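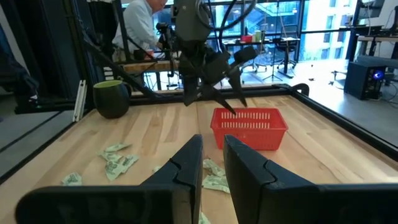
Valentin Hofstetter thinks I should quit taking crumpled bills altogether, and he wrote in after the last newsletter to tell me so. Anybody who can carry a dollar to a bake table, he says, can carry it flat. He also wants to know why we don't just dump the lot into a bank bag and let the machine at the branch sort it out.

Well, Valentin, I tried that in October! The coin and bill machine at the Hepburn branch spat back 7 of our ones in a row, with a line forming behind me, and I ended up smoothing them out against my leg in the lobby. So now I do it at home before anything goes near the bank, and I've come to enjoy it (my husband says this is a worrying sign). The Nallholm bake table brought in $318 this time, nearly all of it in small bills, and most of those had been living in somebody's jeans.

My way of doing it is pretty simple. Tip everything out, spread it around so nothing is hiding under anything else, and get rid of the coffee first - I learned that one the hard way. Open each bill with your thumbs from the middle out, and go easy on the corners, they're the part that tears. Then face up, all the same direction, under a heavy cookbook overnight. Two cookbooks if it's been a humid week.

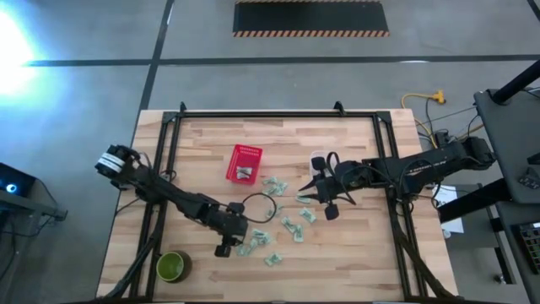 I get asked about containers a lot, and I've gone through a few. The cigar box was too deep, and the zipper pouch just crumpled things all over again. What I like now is a basket with holes in the sides, because you can tell at a glance if there's still something in there. One folded green bill down in the corner of a red basket is easy to spot, and in that old cigar box I'd have missed it for sure. A dollar's a dollar! I missed three of them last spring and had to redo the whole deposit slip.

Anyway, the money is going toward the new oven racks at Celtelura, and the next bake table will be in the same spot by the side door. Lemon bars are spoken for but we could really use something without nuts. And if you're paying in ones, I'll take them in any shape you've got. Sorry, Valentin.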